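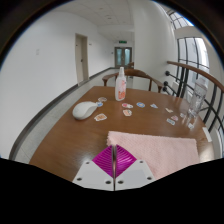

**Figure 3.** Tabletop with stickers, spray bottle, glass bottle, computer mouse and folded pink towel.

### 4.2 Small flat things

The first two categories in our scheme, vessels and textiles, gave the coders very little trouble. A bottle on a table is a bottle on a table. It stands up, it can be seen from the doorway, and most people who want the surface clear will pick it up sooner or later. The third category, which we had labeled "flat residue" in the pilot and never found the courage to rename, took up more of our meetings than the other two together.

Figure 3 shows the difficulty. Two bottles stand on the table, one a white spray bottle and one of clear glass, and either could be logged in a moment. The stickers are another matter. There are twelve of them, all small, with printed designs in pinks, blues and oranges, and they are spread over the tabletop in no order that either coder could defend. Meenakshi Rodrigues coded them as twelve items. Si-woo Heo coded them as one item, "stickers," and went to lunch. Both readings follow from the instructions as we wrote them, which says something about the instructions.

We settled on a rule of reach. Flat items count as a single group if a person could sweep them together with one hand without first moving anything else. Under this rule the stickers in Figure 3 form more than one group – the mouse on the left has stickers close by, another lies beside the base of the glass bottle, and the towel takes up a good part of the table between the center and the right. The rule is not elegant. It did bring the coders back to speaking terms, and we kept it for all 300 tables in the main set.

The towel raised a smaller question. Our scheme separates objects that are waiting to be put away from objects used to do the putting away, and a folded towel can be either. Household writers have been worrying at this for some time. The manual we drew on for our historical comparison, printed in 1853, advises that the cloth be "the last thing upon the table and the first thing off it," a sentence the four authors have now discussed for longer than its own author can have spent writing it. We coded a folded towel as clutter and an unfolded one as a tool. Eun-ji Um objected that this punishes people who fold, and her objection is recorded here at her request.

Spray bottles were treated in the same spirit. If one stood on a table with a cloth of any sort, we coded the pair as "equipment nearby" and made no claim that anybody intended to clean. The presence of cleaning supplies turned out to be a poor guide to cleaning in the diaries too. Of the 100 participants who kept one, many described setting out the spray in the morning and putting it back in the evening with some satisfaction.

That leaves the mouse. Desk items on tables otherwise given over to household things were coded "visiting," a term proposed by Sang-wook Lim as a joke and adopted for want of a better one. Visiting items were seldom moved by anyone except the person who had brought them. In interviews, other members of the household spoke of them with a kind of legal caution, as though touching a mouse might transfer responsibility for the rest of the desk.

Agreement between coders on flat items remained lower than for vessels and textiles, even after the rule of reach was introduced. We report the flat items separately in Section 5 for this reason, and readers who would like to count stickers by some other method are welcome to the coding sheets.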